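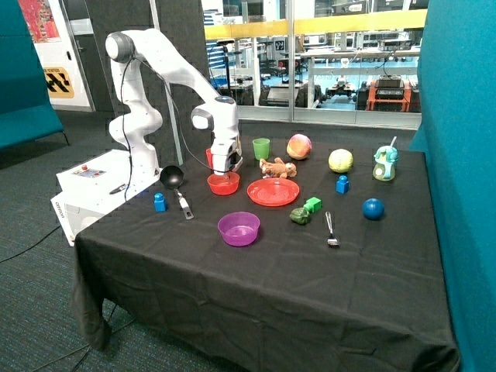
# 关于 Clanitz

Clanitz 从事日用器皿与玩具的配套、检验、清洗和租借。公司登记地与办公室在 Zarnness，仓库和清洗间在 Murkuvden。客户主要是幼儿园、托育机构、康复训练室、家政培训学校，以及需要成套日常物品布置桌面的教学单位。

本页说明我们经营的物品范围、分类与编号方式、收发流程、清洗和检验的做法，以及不承接的业务。价格、合同文本和当季目录另见相应页面。

## 经营范围

物品分为四个大类。

**餐具与炊具。** 杯、碗、盘、叉、勺、汤勺。杯、碗、盘以彩色塑料制品为主，分透明、半透明和不透明三种；叉和勺以金属制品为主，另备少量塑料柄产品。刀具只提供无刃的涂抹刀，单独装盒，不混入其他套装。

**积木与拼搭件。** 单粒积木、带凸点的拼插块、立方块。按边长和凸点直径归档，不同系列之间不保证能够互相拼接。客户需要拼接时，应在订单中写明，我们从同一系列中配齐。

**球类。** 实心泡沫球、充气小球、缝线软球、带纹理的触觉球。充气球出库时为标准气压，随箱附气针一支。缝线球单独检查线脚。

**毛绒与软胶玩具。** 小型动物、人物造型、表面带颗粒或凸起的软胶件。毛绒玩具只收填充物可水洗的型号。软胶件出库前检查有无气味、发黏和表面脱色。

四类之外的物品，例如纺织桌布、收纳盒和防滑垫，作为附件随套装提供，不单独租借。

## 套装的构成

公司成立初期只做单件租借，客户按目录逐项勾选。后来多数订单的内容趋于相近，我们将其整理为固定套装。目前在册的套装有 20 种，每种都有一张配置表，列出物品名称、颜色、数量、允许的替代件以及装箱位置。

配置表的编写遵循以下规定：

- 同一套装内，形状相近的物品应在颜色或尺寸上有明显区别。例如两只杯子外形相同时，颜色必须不同。
- 颜色名称采用公司内部色卡。色卡上“红”“深红”“橙红”为三个不同的条目，不得互换填写。
- 半透明物品在颜色后加注“半透”。半透明红碗与不透明红碗是两种物品，编号不同。
- 替代件须与原件属于同一小类，外形尺寸差异不得影响装箱。
- 重复件必须在表中写明数量，不以“若干”代替。

套装按用途分为桌面类、厨房类、分拣类和混合类。桌面类以杯盘碗叉为主；厨房类加入汤勺和有盖容器；分拣类以颜色和形状对比清楚的积木、球为主；混合类把餐具和玩具放在一起，用于辨认、归类和收拾桌面的练习。混合类的订单占比逐年提高，康复训练室和幼儿园大班使用较多。

固定套装不符合需要时，客户可提交自定配置。自定配置由配置组审核后录入系统，与固定套装同样管理，下次订购时引用原编号即可。

## 编号与标识

每件物品有一个唯一编号，由类别代码、系列代码和流水号组成。硬质物品的编号以激光刻在底部或背面，不使用贴纸。毛绒玩具缝有布标，布标位于尾部或底部接缝处。球类无法刻码，编号写在对应的网袋吊牌上，球与网袋成对登记。

叉和勺的编号刻在柄背。柄宽不足时只刻流水号，完整编号在系统中查询。

库存系统名为 Kobori，由本公司自行开发，最初是一份电子表格，后改写为数据库程序。Kobori 记录每件物品的入库日期、检验结果、清洗次数、所在位置和租借历史。仓库人员用手持终端扫描箱码，系统列出该箱应有的物品，逐件核对后方可封箱。

Kobori 不对客户开放登录。客户收到的是每箱一份的装箱单，内容与系统导出的记录一致。装箱单一式两份，一份放在箱内顶层，一份由收货人签字后留存。

## 仓库与清洗间

Murkuvden 的仓库为单层建筑，分为收货区、待洗区、清洗间、干燥间、检验区、货架区和发货区。物品单向流动，从收货区进入，由发货区离开，已清洗和未清洗的物品不得共用周转筐。周转筐按颜色区分：灰色用于待洗，白色用于已洗待检，绿色用于合格品。

货架区的货位按大类和尺寸排列。杯类倒扣存放，叠放不超过 5 只；盘类竖插于隔架；叉、勺按长度平放，齿端朝同一方向；毛绒玩具放入透气箱，不压缩、不抽真空。深色球与浅色球分箱，防止长期接触后染色。

检验桌铺深色桌布。透明件和浅色件在深色底上较易看清裂纹和毛边，深色件则移至旁边的白色垫板上检查。桌布每班更换一次。

## 收发流程

1. 客户提交订单，注明套装编号、份数、使用日期和送货地址。
2. 客服核对库存，回复确认单。确认单发出后，相应物品在 Kobori 中锁定。
3. 仓库按配置表拣货，放入绿色周转筐，逐件核对编号。
4. 装箱。硬质物品在下，毛绒和球类在上，叉和勺装入单独的布袋，布袋口扎紧后放在侧格。
5. 封箱前由第二人复核，复核人与拣货人不得为同一人。
6. 发货。箱体两侧各贴一张箱码，顶面贴收货信息。
7. 使用期结束，客户按装箱单清点并装箱，由承运人取回。
8. 回仓后先清点，再送待洗区。缺件和损坏件当日录入系统，并通知客户。

客户归还时无需清洗，但应去除食物残渣、橡皮泥和胶带。杯内和碗内有液体的应倒净。球类不必放气。

客户自有的物品误装入箱内时，我们单独存放并联系寄回，保管期为一个月。

## 清洗

清洗按材质分组，每组有单独的作业指导书。

| 材质组 | 主要物品 | 清洗方式 | 干燥方式 |
|---|---|---|---|
| 硬塑料 | 杯、碗、盘、积木 | 机洗，中性洗涤剂 | 热风，低温档 |
| 金属 | 叉、勺、汤勺 | 机洗，漂洗两次 | 热风后擦干 |
| 软胶 | 带颗粒的软胶玩具、触觉球 | 手洗，软毛刷 | 晾架，自然风 |
| 毛绒 | 小型动物、人物造型 | 装网袋机洗 | 滚筒低温，翻面一次 |
| 缝线与充气件 | 缝线软球、充气小球 | 表面擦洗 | 晾架，自然风 |

盘底和盘面带同心凸纹的型号容易在沟槽内积留残渣，机洗前用软刷沿纹路预刷一遍。带凸点的积木内侧有空腔，开口朝下装筐，干燥后逐粒倒扣轻敲，确认无积水。金属头与塑料柄的连接处须擦干后再入筐。

带吸管或杆状附件的造型玩具须先拆下附件，分别清洗。附件不能拆卸的型号，自去年起不再采购，现存的几件用完即止。

毛绒玩具清洗后检查眼、鼻等硬质部件的牢固程度。检查时以手指夹住部件，向外施力并保持片刻，松动者退出流通。动物造型的四肢应能自然伸展，填充物结团的送回干燥间重新翻滚。

洗涤剂不加香精。对特定成分有过敏顾虑的机构可向客服索取成分表。

## 检验标准

检验分为入库检验、周转检验和年度检验。

入库检验针对新购物品，核对尺寸、颜色、材质证明和边缘状况。每批先抽样，抽样不合格的整批退回供应商。

周转检验在每次清洗后进行，项目如下：

- 硬塑料件：裂纹、缺口、变形、刻码是否清楚。
- 叉：齿尖是否弯曲、齿间距是否一致、柄部有无毛刺。
- 汤勺：勺头与柄的连接、勺缘磨损。
- 积木：凸点高度、底面平整度。
- 球：漏气、开线、表面剥落。
- 软胶件：发黏、撕裂、颗粒脱落。
- 毛绒件：接缝、布标、硬质部件。

结果分为合格、降级和报废。降级件外观有轻微划痕或褪色，功能不受影响，只用于客户明确同意使用降级件的订单，租金相应下调。报废件拆分材质后送回收单位，不转售，不捐赠。

年度检验在九月进行，仓库停止发货，全部在库物品逐件核对。停发的具体日期提前在网站首页公布。年度检验同时校准色卡：色卡在灯箱下与原始样片对照，偏差超出允许范围的整页更换。

积木和球类还有一项磨损测试，每个新系列抽取样品，在滚筒中翻转 1,000 次，之后检查棱角、涂层和缝线。测试不合格的系列不列入目录。该项测试为公司内部规定，不替代法定的安全检测，供应商仍须提供有效的检测报告。

## 颜色与褪色的处理

租借业务中争议最多的是颜色。同一只红盘经过多次清洗后会变浅，黄绿色的软球存放过久会发暗，粉黄相间的斑纹球每只图案都不相同。处理办法如下：

- 目录照片仅表示型号和色名，实物以色卡条目为准。
- 同一套装中两件同色物品的色差，以检验人员在灯箱下的比对为准。
- 斑纹、渐变和混色物品只登记主色，顺序按面积由大到小排列。
- 客户因训练需要而要求颜色严格一致的，应在订单中选择“同批次”，由同一生产批次配货，备货时间相应延长。

## 组织与人员

公司现有员工 42 人，分属采购、配置、仓储、清洗、检验、客服和系统几个部门。清洗间与检验区实行轮班，其余部门为常日班。

**Natsumi Morikawa** 负责配置与检验。她编写了现行色卡和大部分配置表，所有新套装须经她签字后生效。入职前从事餐具生产线的质量管理。

**Nelu Manole** 负责仓储、清洗和 Kobori 系统。单向流动的仓库布局和双人复核制度由他提出并实施。客户对装箱差错有异议时，由他调取记录并书面答复。

采购部门不设最低价原则。供应商评分依次考虑批次一致性、补货周期和价格。同一型号停产时，采购应在余量低于安全库存之前提出替代方案，配置组据此修改配置表并通知正在使用该套装的客户。

新员工在清洗间和检验区各工作满两周后再到本部门报到，办公室岗位亦同。

## 不承接的业务

- 玻璃、陶瓷器皿的租借。
- 带锋刃的刀具。
- 供三岁以下儿童使用的含小零件玩具。
- 供实际餐饮经营使用的餐具。我们的杯、碗、盘用于练习和教学，临时盛放食物无妨，但不按餐饮业的消毒规程出具证明。
- 客户自有物品的代洗。此项曾短期试行，因编号体系无法兼容而停止。

## 缺件与损坏

正常磨损不收费。缺件按目录所列重置价计收，客户在通知发出后一个月内寄回的，费用全额退还。最常缺失的是叉和单粒积木，建议使用方在每次活动结束后先清点这两项，再收拾其他物品。

损坏件请一并寄回，不要自行粘补。粘补过的硬塑料件一律报废，胶水残留会污染同筐的其他物品。球类漏气的不要补气后装箱，在装箱单备注栏写明即可。

训练用具如需长期留用，可改签年度合同。年度合同期内，每季度更换一次整箱，换回的箱子照常清洗和检验。

## 参观

Murkuvden 仓库接受机构客户预约参观，包括清洗间外廊、检验区和货架区。清洗间内部和干燥间不开放。参观者须穿平底鞋，随身包存放于门口的储物柜。检验桌上的物品请勿移动，检验员按摆放位置记录结果，位置变动后需要从头核对。

预约由客服部办理，请在邮件标题中写明机构名称和人数。订货、退还和缺件事宜请使用订单页的联系表，并附箱码。

本页更新于2019年6月26日，星期三。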